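Katene brings new life to older terminals with the Rudex 7 desktop unit

Drisarska, 2 June 2026 – Katene is very pleased to announce the Rudex 7, a small, quiet desktop terminal made for offices, libraries and warehouses that still rely on text-based host systems and would dearly like to go on doing so.

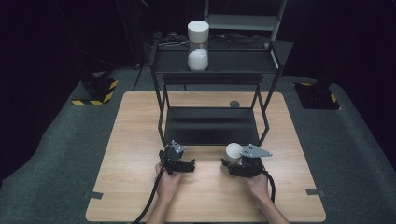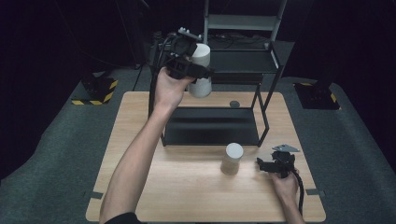 Both photographs: the light wooden table.

Many of our customers have been with us for a good long while, and we know how fond people become of a screen and keyboard that simply start up in the morning and get on with the job. When we stopped making the older Fudel range in March, we promised that there would be a proper successor, and that no one would have to rewrite a single menu or retrain a whole department to use it. We are delighted to say that the Rudex 7 keeps that promise.

The new unit connects over an ordinary office network and can hold up to seven host sessions open at once, with a simple key press to move between them. Existing Fudel keyboards plug straight in – function keys, worn lettering and all – and saved keyboard maps can be carried across from the old terminal in a few minutes. Printers attached to a Fudel will work too, using the adaptor supplied in the box.

Before release, the Rudex 7 spent the spring on trial at 73 sites, with some 400 units in daily use at order desks, stockrooms and enquiry counters. The comments we received were generous and often very detailed, and several of them led to changes, among them a brighter status line, a louder key click (which can be switched off!) and a power button moved to the front.

The first 1,000 units are ready to leave our Drisarska warehouse now. Customers with a current Fudel support agreement may order at the upgrade price, and repairs to Fudel terminals will carry on as before while our stock of spare parts lasts.

Orders and requests for a loan unit can be placed through the Katene sales desk in Drisarska or with your usual dealer.

ENDS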